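Pegboard or wire baskets for small workshop?
Forum > Sheds, garages and workshops

mossgate43
doing out the back room finally. walls are planked so I dont want to drill loads of holes. Baskets on the wall or a proper pegboard? budget is 300 all in, shelves included

tinlid
Pegboard every time. Had an Avance set up for years, never shifted. Baskets just fill with rubbish.

pell_and_co
disagree. Depends what you keep. Long thin stuff is hopeless on hooks, falls off whenever a door slams. Mesh baskets, cable ties, done in 20 minutes.
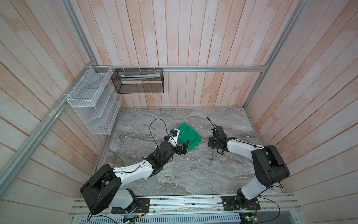 And you can move them when you change your mind – which you will. Mine have been in three different places since September.

tinlid
cable ties go brittle though. Seen it happen, whole lot on the floor

pell_and_co
indoors? not in my experience. Buy decent ones, not the 15 for a quid sort

custidgate_shed
Bit of both here. Pegboard for pliers and that, baskets for tubes and tape. Avoid the Estance hooks, they bend if you look at them.

mossgate43
ta all. might try baskets first then, cheaper to get wrong. Anyone know if teh deep ones sag?

tinlid
yes

pell_and_co
only if you put paint tins in them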